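**Fedau folding drying rack, two-tier, after one summer and most of a fall**

November 12, 2019

I bought the Fedau in July to replace an Oei rack whose top hinge had cracked. It cost $82 with shipping, more than I wanted to pay for something that holds wet shirts. I have used it several times a week.

It came in a flat box with one sheet of instructions. The legs were already attached. I had to snap on the two side wings and push rubber caps onto the feet, and one cap was a loose fit from the start. I glued it and it has stayed on.

Folded, it is 24 inches wide and thin enough to slide between a wall and a cabinet. Open with both wings up, it takes over a small room. The wings lock with a plastic catch underneath that you have to find with your fingers. It was stiff for the first few weeks and is easier now.

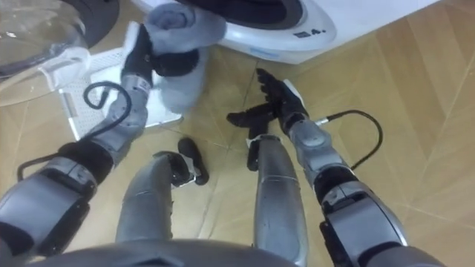
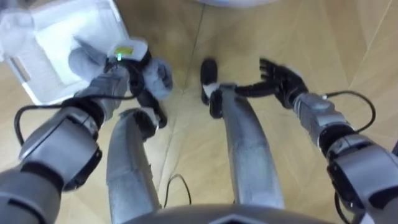
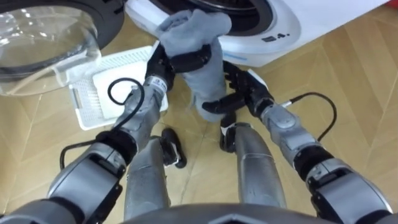
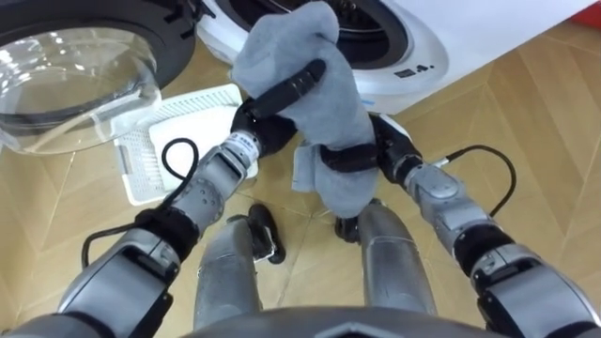

The rack has a crossbar that joins the legs near the ground, and you need to think about that before choosing a spot for it. With the Oei I could push the feet a little way under things. The Fedau's bar sits higher and stops you. In a laundry area like this one the washer door is the problem: in the third and fourth pictures it is swung open, and its lower edge is just a short distance above the floor. The crossbar won't clear a door at that height, so the rack has to stand off to one side with the basket in between. I measured mine after hitting the door glass twice.

Drying time depends on the spin more than the rack. At 1,000 rpm, socks and T-shirts hung in the evening are dry by morning. Bath towels are slower. The rods are close together, and a thick towel folded over one rod touches its neighbor. Skip a rod and it dries fine, but then you only fit half as many. Ratih Pelupessy, who lives downstairs and has the same model, hangs towels on the wings only. I tried that and the wings sagged a little, though they went back when the towels came off.

The coating has held up on the rods. There is a rust spot at one weld on the left leg, the size of a match head. It hasn't marked any clothes.

**Good:** stable on a hard floor, folds flat, rods don't bend under jeans.

**Bad:** high crossbar, tight rod spacing, loose foot cap, price.

I would buy it again at a lower price. If you mostly dry towels, look for a rack with wider gaps. Four stars out of five.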